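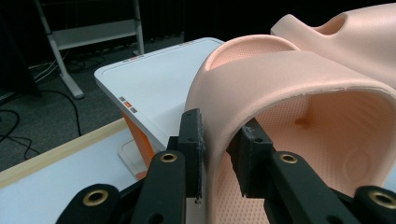
Gulura Returns Line Automation: Progress Report to the Demum Fund
Reporting period ending November

1. Status

Work package 2 (handling of soft footwear) is open and on schedule. Work package 3 (changes to jobs at the returns line) started one month late. Spending is within the approved budget. No change to the project end date is requested.

2. Background to this period

The Gulura site receives returned shoes and sandals, checks them, pairs them and puts them back into stock. The work is done at benches by line staff on two shifts. The grant covers the automation of the pairing and placing steps. Inspection stays with the staff.

At the last review the Fund asked for evidence on molded foam slides, which make up much of the summer volume and have no laces, heel counter or stiff sole edge to hold. This report deals mainly with that question.

3. Handling trials

Demonstrations were recorded with the hand-held two-finger gripper, using the same finger layout as the arm planned for the line. Line staff did the recording after a half-day introduction by Stirnov, our integration partner. The set now holds 596 demonstrations. Of these, 380 are of foam slides and the rest are of canvas shoes and closed sandals.

Three grips were compared on the slides: across the sole, at the heel end, and on the edge of the strap with one finger inside the foot opening. The strap edge grip is preferred. It needs little clearance from the bench and leaves the sole free for placing.

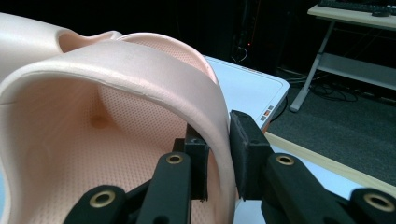
The strap wall yields under the pads, so the closing force has been set lower than for canvas. The lower setting has one cost: if the inside finger goes in too shallow, the slide can turn when lifted. Operators were told to seat the inside finger fully before closing, and 226 of the slide demonstrations were recorded after that instruction. Only those will be used for the first training run. The remainder are kept for comparison.

Pad wear is higher than planned. A spare set has been ordered and a pad check added to the start-of-shift list.

4. Effects on staff

Pairing is currently done standing, with repeated reaching to the far side of the bench. Under the new layout one person will feed mixed slides to the cell and handle the pairs it rejects. The second person moves to inspection. No positions are removed under the plan submitted to the Fund, and this has been confirmed in writing to both shifts.

Staff raised two points. Inspection is paid at a higher grade, and they asked whether the move carries that grade. Management has agreed that it does, starting when the cell goes live. They also objected to recording during peak hours, when demonstrations were added to normal bench work. Recording is now scheduled from 2 p.m. and counted as separate time.

The Sarıgül site, which runs the same line on a single shift, has asked to send two operators for training. This can be met from the existing training budget.

5. Next period

Complete the first training run. Record a further 300 demonstrations, mostly with small sizes, which are thin in the current set. Fit guarding to the trial cell. Agree on the written job description for the feeding role with both shifts.

6. Open items

Supply date for the replacement pads. Decision from the Fund on moving the unspent travel line to pads and fixtures.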